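Callent Werkstatt — Notizbuch
Lesezeit: 3 Minuten

Di., 13. Februar

Farbentag, zweiter Anlauf. Ziel: endlich Ordnung in die Lebensmittelfarben kriegen und die Verdünnungsreihe für die Zuckerglasur (Projekt Falen) neu ansetzen. Die alte Liste vom Juli taugt nicht mehr, Bezeichnungen durcheinander, die Hälfte ohne Öffnungsdatum. Sixten meint, er hätte noch eine neuere, finde ich aber nirgends im Ordner.

Erstmal alles raus auf den Tisch und nach Gebinde sortiert. Große Quetschflaschen nach vorn, Tropffläschchen dahinter. Pink und Blau sind beide Chefmaster, gleiche Form, also direkt vergleichbar — gut für die Reihe, die Tülle ist ja auch die gleiche Bauart. Lila bleibt vorerst weiter hinten, kommt heute nicht dran. Die Pflanze bleibt auch stehen, wo sie ist.

Notiz zur Tülle: nach jedem Abfüllen abwischen, sonst setzt sich das Gel in der Spitze fest und der erste Tropfen ist doppelt so groß. Hat uns letzte Woche die ganze Serie versaut.

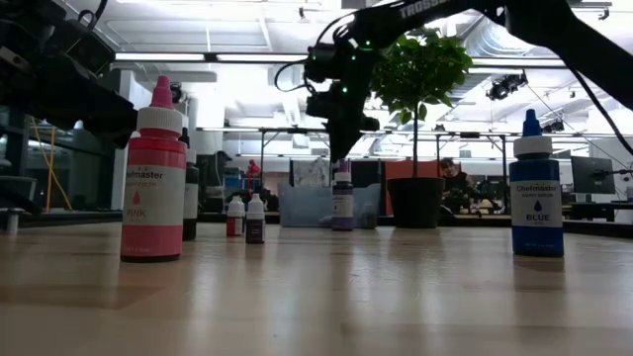
Ansatz Glasur

Grundmasse: 500 g Puderzucker, Eiweißpulver nach altem Blatt, Wasser in kleinen Portionen. Bisschen fester als sonst, läuft beim Einfärben eh wieder auseinander. Auf 6 Becher verteilt, abgedeckt mit feuchtem Tuch. Becher beschriften BEVOR Farbe reinkommt, nicht danach!!

Pink zuerst. Tropfenweise, umrühren, zehn Minuten stehen lassen, dann erst beurteilen. Farbe zieht nach, das vergesse ich jedesmal. Becher 1 direkt nach dem Rühren viel zu blass, nach der Wartezeit schon fast wie gewünscht. Becher 2 hab ich überzogen, weil ungeduldig. Bleibt trotzdem als obere Grenze in der Reihe.

Blau danach. Deutlich kräftiger bei gleicher Tropfenzahl, zumindest für mein Auge. Bei der schwächsten Stufe Zahnstocher statt Tülle genommen, ein Tropfen war da schon zu viel. Leichter Grünstich am Rand vom Becher? Kann auch am Licht liegen. Morgen am Fenster nochmal ansehen, die Deckenleuchten spiegeln auf der Tischplatte und machen alles irgendwie kühler.

Probestreifen auf Backpapier, je Becher einer dick, einer dünn. Trocknen über Nacht, nicht in den Ofen. Der dünne Streifen ist der wichtigere, so wird es später auch aufgetragen. Reste halten sich abgedeckt bis zu 6 Stunden, danach krümelt die Oberfläche und man rührt nur noch Klümpchen unter.

Offen:
- Waage driftet, bei 400 g Prüfgewicht zeigt sie zu wenig. Themis fragen, ob die zweite aus dem Vulora-Raum frei ist
- Etiketten mit Öffnungsdatum, wasserfester Stift ist leer
- dunkle Flasche hinter der pinken: Sorte nachtragen, fehlt auf der Liste komplett
- Spatel nachbestellen, die weichen
- Lorcan wollte Farbkarten ausdrucken, matt, nicht glänzend

Lagerung

Vorschlag von mir: die Durchsichtige hinten auf dem Tisch wird die Farbkiste, Deckel drauf, fertig. Große Flaschen stehend, Tropffläschchen in eine kleine Schachtel dazu, damit sie nicht umfallen. Angebrochenes immer nach vorn. Liegend lagern geht nicht, hatten wir bei Parry so und da klebte am Ende der ganze Boden. Farben bitte nicht mehr ins Regal neben der Heizung, das Gel wird zäh und trennt sich.

Pink bleibt bis morgen griffbereit vorn links, Becher 1 wird nochmal nachgemacht. Blau kann danach schon in die Kiste.

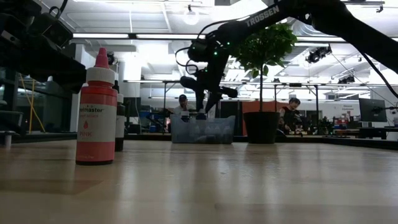
Panagiotis Kourkoulas: Eine Kiste für alles find ich unpraktisch. Man sucht immer genau die Farbe die unten steht. Lieber zwei, eine für das was offen ist und eine für Vorrat. Und schreib bitte die Tropfenzahl pro Becher dazu, sonst kann das keiner nachmachen.

Stimmt, Tropfenzahl steht nur auf meinem Zettel, trage ich morgen früh nach. Zwei Kisten von mir aus, dann aber gleich große, damit sie sich stapeln lassen. Pantelis hat im Lager noch welche gesehen, ich frag ihn.

Morgen: Streifen ablesen (erst dünn, dann dick), Grünstich prüfen, Becher 1 wiederholen mit frischer Masse. Wenn die Waage bis dahin nicht geklärt ist, kein neuer Ansatz — dann nur Etiketten machen und die Liste abtippen. Tücher auswaschen nicht vergesen, die von heute liegen im Becken.

2 Kommentare · 0 mal geteilt

Kontakt | © Callent Werkstatt | Nach oben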